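The Traltemton slip fault

The Traltemton slip fault is a grip failure on two-armed cloth-folding robots, and I've spent more of this December on it than I'd like. One gripper closes on a shirt, the arm starts moving, and the fabric slides out! Our log has 1092 folds in it, with up to 5 slips in a bad hour.

The Podex controller is what I blamed first. It stops the arm on a cable snag, so floor clutter was my other suspect.

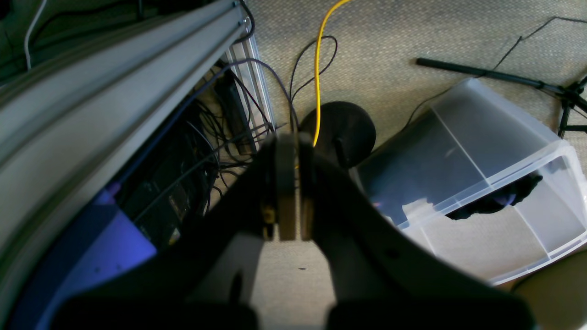 Gripper over the carpet, with cables and a tipped plastic bin nearby.

Neither was guilty. Khattak, the grip-force setting, had dropped to 2 after an update – far too low for thin jersey, and worse wherever a hem doubles over. 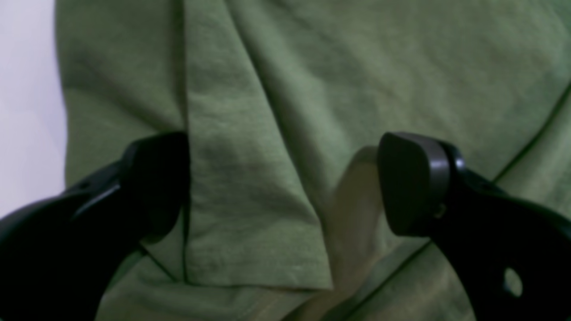
Safety and fix

A slip sounds harmless (it's a T-shirt!), but the free arm keeps going toward the other one. Hit the stop before you reach in. Skundance, our patch, halts both arms when one loses its grip.

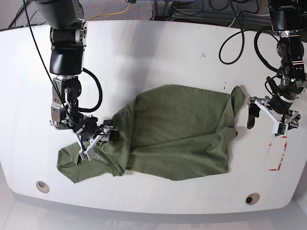

One gripper on the shirt, the other open beside it.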